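3.2 Residue extraction and storage

Wipe samples from the Graronent and Clivemgate sites were extracted in acetone and centrifuged at 4000 rpm for eight minutes. The supernatant was dried under nitrogen and taken up in methanol for analysis of permethrin and its two main breakdown acids. Recovery from spiked blanks did not differ between sites.
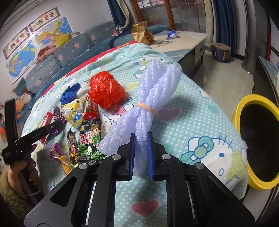 Permethrin binds strongly to open, high-surface materials, and losses to the sampling medium were therefore tested first. Cotton gauze, filter paper and polyester mesh were spiked at the same level and held in the dark. Mesh of the kind sold as bath netting, gathered at the middle with an elastic band so that both ends fan out, has layers that lie at different depths, and the solvent reached the inner ones slowly. All mesh was cut open and spread flat before extraction – a step that the Lengyel protocol leaves out.

A total of 1092 extracts were run in March. Hydrolysis in the stored extracts was slow at pH 5 and faster at pH 8, in line with ester cleavage as the main route of loss. Extracts held longer than the Wukoma storage limit were left out of the rate calculations.

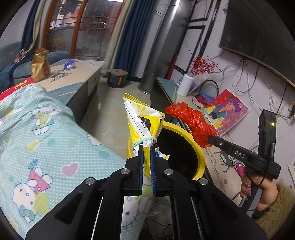
Figure 2. Two plastic bags, one closed at the neck with an elastic tie, and a round yellow bin.

Rate constants were fitted by first-order regression for each site.

Last updated: Nov 20, 2019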